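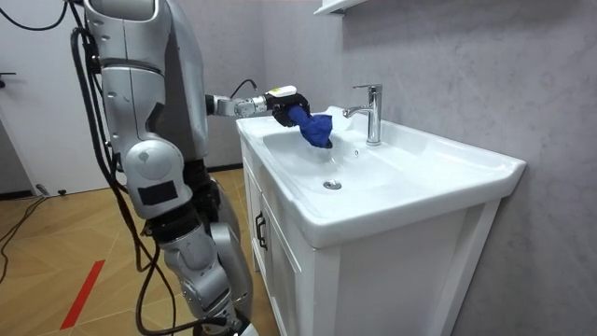 件名: Re: [poltine-data] 洗面台タスクのエピソードの取り方について
差出人: Pentti Mäkelä
宛先: poltine-data メーリングリスト

マルヤッタさん、みなさん

Penttiです。Erkauの部屋で収集を担当しています。返事が遅くなり、すみませんでした。私の日本語はまだ勉強中ですので、意味が分かりにくいところがありましたら、遠慮なく聞き返してください。

マルヤッタさんの質問に、順番に答えます。

> Marjatta Ahonen さんは書きました:
>
> Penttiさん、お疲れさまです。
> Musivgateで学習側を見ているAhonenです。
>
> 洗面台を拭くタスクの最初のデータを受け取りました。ありがとうございます。
> 学習にかける前に、いくつか確認させてください。
>
> 1. エピソードの始まりと終わりは、どこで切っていますか。布をつかむ前から
> 入っているものと、もう布を持っているところから始まるものが混ざっているようです。
>
> 2. 布の最初の形はそろえていますか。たたんだ布と丸まった布では、方策が
> 覚えることがかなり違うと思います。
>
> 3. 失敗した試行は消していますか。もし消しているなら、次から残してほしいです。
>
> 4. 指の力の値が、途中から一定のままになっているエピソードがあります。
> センサーの問題でしょうか、それとも操作の仕方でしょうか。
>
> 急ぎませんが、月曜日の打ち合わせの前に分かると助かります。
>
> Ahonen

> 1. エピソードの始まりと終わりは、どこで切っていますか。

ご指摘のとおり、混ざっています。原因は私の指示のあいまいさです。最初の日は「布を取るところから」とオペレーターに伝えました。次の日は、拭く動作だけをたくさん集めたいと考えて、布を手に持たせた状態で記録を開始しました。そのとき、タスク名を変えるべきでしたが、同じ名前のまま保存してしまいました。

今日からは、タスク名を二つに分けます。

sink_pick_and_wipe(布をつかむ前から)
sink_wipe_only(布を持った状態から)

終わりは、どちらも「手が洗面ボウルの縁より上に戻り、2秒動かない」ときです。前は、オペレーターがペダルを踏んだときを終わりにしていましたが、人によって踏むタイミングがずいぶん違いました。早い人は、布がまだボウルの中にあるうちに踏みます。これでは、終わりの姿勢を学習できないと思います。

古いデータは、私が手作業で名前を直します。全部で100エピソードです。映像の最初だけ見れば区別できますので、難しい作業ではありません。終わったら、またここに書きます。

> 2. 布の最初の形はそろえていますか。

そろえていません。これは、わざとそうしています。

家の洗面所で、布がきれいにたたんで置いてあることは少ないと思います。それで、pick_and_wipeのほうでは、布を毎回軽く丸めてから、手を放して置いています。wipe_onlyのほうでは、布の真ん中をつかむか端をつかむかも、オペレーターに任せています。

ただ、マルヤッタさんの心配も分かります。最初の学習には変化が多すぎるかもしれません。もし必要でしたら、たたんだ布だけの組を別に作ります。その場合、何エピソードあれば比較ができるか、教えていただけますか。

布の色については、今は青だけを使っています。洗面台が白いので、青い布は映像の中でよく見えます。セグメンテーションには便利ですが、白い布や灰色の布になったとき、モデルが布を見つけられなくなる可能性があります。白い布はもう買ってありますが、青の組が終わるまで使わないつもりです。途中で条件を変えますと、最初の日と同じ間違いになりますので。

> 3. 失敗した試行は消していますか。

はい、消していました。申し訳ありません。Britoの仕事のときに「成功だけを送ってください」と言われていて、その習慣がそのまま残っていました。

次から全部残します。メタデータに result という欄を作りましたので、次の値を入れます。

success 最後まで拭けた
drop 布を落とした
contact 手や腕が蛇口、または洗面台の縁に強く当たった
abort オペレーターが自分で止めた

四つだけにしたのは、細かくすると、オペレーターの判断がばらばらになるからです。以前、別のプロジェクトで9種類の失敗ラベルを使ったことがありますが、後で同じ映像を二人に見せたら、違うラベルをつけました。細かい理由は、notesの欄に自由に書いてもらいます。日本語でも英語でもかまいません。

contactについて、少し補足します。布がボウルの内側の、蛇口の下のあたりにあるとき、手の甲の上に付いている白いモジュールが、蛇口に近くなります。オペレーターはこのことをよく知っていて、蛇口の近くでは手首を少し寝かせます。この動きは、見ている人には不自然に見えるかもしれませんが、失敗ではありませんので、contactにはしません。

> 4. 指の力の値が、途中から一定のままになっているエピソードがあります。

両方の可能性があります。私もログを見ました。

一つは操作の仕方です。オペレーターの手袋には「保持」の機能があり、これを入れますと、指の命令値が固定されます。長く布を握っていると人の手が疲れますので、何人かはこれを使っています。命令値が固定されますと、力の値もほとんど変わらなくなります。

もう一つは、記録の問題かもしれません。二つのエピソードでは、力の値だけでなく、時刻も止まっていました。これは保持の機能では説明できません。手首の上を通っているケーブルが、腕を遠くに伸ばしたときに引っ張られるのではないかと疑っていますが、まだ確かめていません。明日の朝、ケーブルの余裕を少し長くして、同じ姿勢を繰り返してみます。

保持の機能については、みなさんの意見を聞きたいです。禁止するのは簡単ですが、そうしますと、オペレーターが途中で休む回数が増えて、一日に取れる数が減ります。私の提案は、禁止しないで、保持が入っているかどうかを毎フレーム記録することです。学習のときに使うか使わないかは、後から選べます。

そのほかに、こちらで決めたことを書いておきます。

床の赤いテープは、動かさないでください。ロボットの立つ位置の目印に使っています。先週、掃除のときに一度はがれて、貼り直しました。貼り直す前と後で、位置が少し違う可能性があります。固定カメラの映像で差を調べて、分かったら報告します。

水は、この段階では出しません。乾いた布で拭く動作だけを集めます。水を使う組は、手の防水カバーが届いてからにしたいです。

拭く順番は指定していません。ボウルの奥から手前に拭く人と、丸く回しながら拭く人がいます。私は両方あるほうがよいと思っていましたが、動作が二つに分かれると、平均のような変な動きを学習することがあると聞きました。マルヤッタさんの使っている方法では、これは問題になりますか。もし問題になるのでしたら、エピソードごとにwipe_styleの欄を加えることができます。

オペレーターの交代については、今は一人が続けて取る時間を短くしています。疲れてくると、腕を戻す動きが速くなり、最後の部分が雑になります。映像だけでは気づきにくいのですが、関節の速度のグラフを見ると、はっきり出ます。

最後に、お願いが一つあります。学習側で「このエピソードは使えない」と判断したときは、番号と理由を短く知らせていただけませんか。こちらでは、オペレーターと一緒に映像を見直す時間を作りたいと思っています。何が悪かったのか分からないまま集め続けるのは、オペレーターにとってもつらいことです。

月曜日の打ち合わせには、私も参加します。それまでに、名前を直したデータの一覧と、ケーブルの確認の結果を用意しておきます。

よろしくお願いいたします。

Pentti Mäkelä
Poltine データ収集 / Erkau

追伸: 一覧の形式は、前と同じCSVでよろしいでしょうか。resultとholdの列が増えますので、読み込みのスクリプトが列の番号で読んでいる場合は、列の名前で読むように直してください。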